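Working alongside the room robot: quick tips

Plonar runs the bedroom and lounge rounds now, so most of our old checklist is out. What's left for us, in no order. 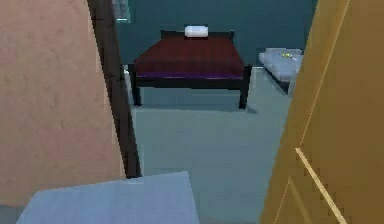

Doors first. We used to prop them any old way, now they go all the way back. A bed facing an open door is the easy case, do those rooms frist. Eimear Ó Flaithearta does hers before coffee.

Bins and trays: one spot, every shift. Move it 10 inches and your morning is gone.
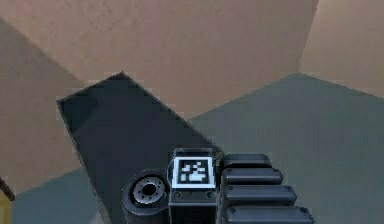
Same goes for tools. Put back what you borrow. Log any stop in Trullora within 5 minutes, short note is fine.

Walkways. Clear floor between doors, no bags, no cords. 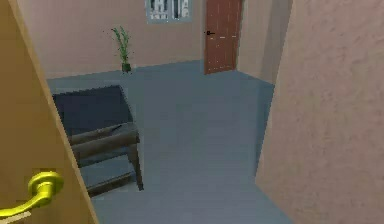

Lounges

Chairs back to the wall at closing. Lamps too. Rugs flat, corners down.
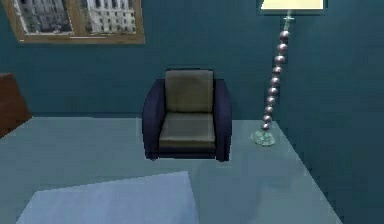 Fewer of us pushing carts, more of us checking. Oona Valtonen wants swaps on the sheet by January, so if you hate the checking shift tell her befor then.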